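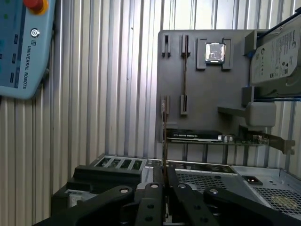
4.2 Near-silence in the middle section
Vimell is a piece for bass clarinet, two violas and small speakers, written by Sachiko Hoshino for the Ernness ensemble. 21 minutes, no break. The middle section is the one people argue over, so most of this section deals with it. On paper almost nothing happens. The violas hold one pitch each, a little under a quarter tone apart, and the bow changes are meant to come at even distances. In the ear it's less even than that. Corrugated metal wall, ribs evenly spaced, light falling so that some go bright and washed out and others sit slightly in shadow – the beating between the two violas works much the same way. Same spacing all the way along, but the colour keeps shifting on top of it. Hoshino's score asks for this in words only ("regular, unevenly lit") and leaves the rest to the players.

The speakers complicate things. They carry a low tone, some 50 hertz, which most listeners don't report hearing at all. They do report it stopping. Dewan (in her notes on the first performance) calls this the floor of the piece, and I'd mostly agree, though floor suggests something you stand on from the start. Here the tone fades in over so long that there is no start. By the time the clarinet enters with its air sounds the room is already full. Full of what, hard to say. Pressure, maybe.
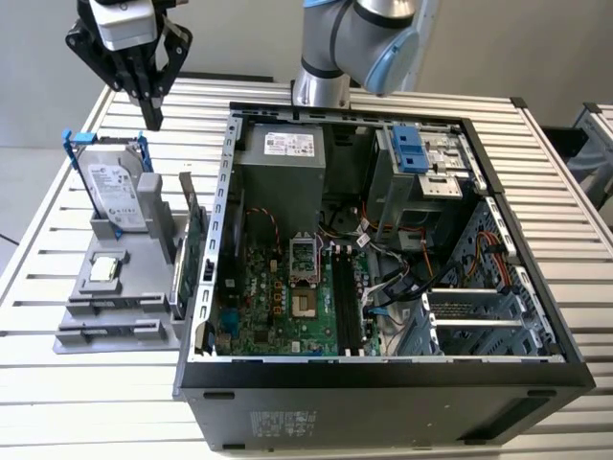
Figure 3. Open desktop computer tower on a slatted metal table, with a closed gripper above a hard drive.

The clarinet part is the least settled of the three. Two versions exist. The earlier one has pitched notes at bar 568, marked very soft, and the later one replaces them with breath and key noise. Menaka Weerasinghe played both and prefers the second. Her reason is practical: a pitched note that quiet on bass clarinet tends to speak late or not at all, and a late note there pulls attention to the player. Breath can arrive any time. The violas don't have to wait for it.

There is a cost. With the pitched notes gone the harmony never closes, and the last third of the piece (the loud part, such as it is) has less to push against. Svend Vigfúsdóttir, who played first viola, felt this strongly enough to lean on the open C string in September, which isnt in the score. It's audible on the Gredico recording. A dull, grainy centre to the sound where the score wants a hole. Some listeners like it better. I go back and forth.

Seating matters too, more than I'd expected. Haque heard the piece from the side aisle and wrote of "a hum in my ribs"; from the back row, same night, Majumder's review hears only two violas and a good deal of patience. Low tones pile up near walls, so nothing strange about that. But it does mean the score describes one piece and the audience gets several. Hoshino seems fine with this. The preface says the listener should sit where they like and not move, then says moving is allowed.

Bowing pressure next. The marking changes only twice in the whole middle section and both changes are smaller then they look on the page, see 4.3.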